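Sorting out the cloths. A thread, mostly for Dymphna Brennan, who asked me in March how I keep mine and has been waiting since.

1/ For years every cloth in this house lived in one kitchen drawer. Tea towels, dusters, napkins, the lot. The drawer stopped closing and I kept pushing.

2/ I emptied it onto the bed and made two piles, keep and rags. Anything with a hole went to rags. Anything I had ironed at least once in my life went to keep.

3/ The keep pile was still too big, so I went through it again. If I didn't like drying a glass with it, out it went. I was stricter the second time.

4/ Then the question of where to put them. I didn't want another drawer. You can't see what's at the back, so you use the top two and wash the same ones for ever.

5/ I settled on open baskets with straight sides. Round ones waste the corners of a shelf, and the ones that taper in at the bottom hold a lot less than you'd think from looking at the top.

6/ Mine is the Esby from Van Hecke, in green. They do a bigger one called the Carine but it was too deep for my shelf. Measure the shelf first. I measured mine after, and was lucky.

7/ Cloths and basket:
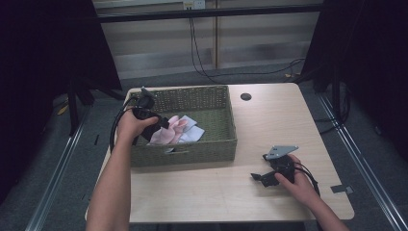
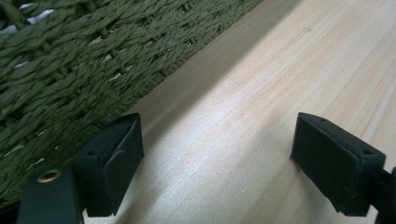
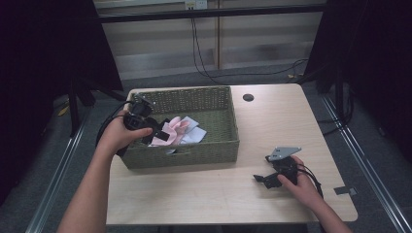 The green weave on the table. Pink cloth and the pale one are in the first and last.

8/ On folding. I used to do tight thirds and stand them up like files. It looks good until you pull one out and the rest fall over. Now I fold them once or twice, lay them in and leave it at that.

9/ Keep the colours that run away from the pale ones until they've had a few washes. I lost a good white napkin to a red tea towel and I still have the napkin, pink in patches, under the sink with the rags.

10/ Cleaning the basket itself: soft brush along the weave, then a barely damp cloth, then leave it somewhere airy. Crumbs get down between the strands. I turn it upside down over the back step and tap the bottom.

11/ Don't put cloths in damp. I did it once with a tea towel I thought was dry enough and the whole lot had to go back through the wash.

12/ Caoimhe Fitzgerald asked whether it snags. On a loose knit, yes, a bit. Ordinary cotton tea towels have been fine. She lines hers with an old pillowcase, folded down over the rim, and I might copy that for the napkins.

13/ Someone else asked about the Itex boxes, the fabric ones with the lid. I had two. They were all right for jumpers but the sides went soft and they slumped on the shelf. They're in the loft now with the Christmas lights in them.

14/ Where I've ended up: 9 tea towels, 6 napkins, and a bag of rags under the sink that I'm allowed to throw away once used. The old drawer has string, batteries and the takeaway menus in it. It closes.

15/ Bathroom flannels next. Dymphna, if you still want the spare pink ones, message me before I start on those.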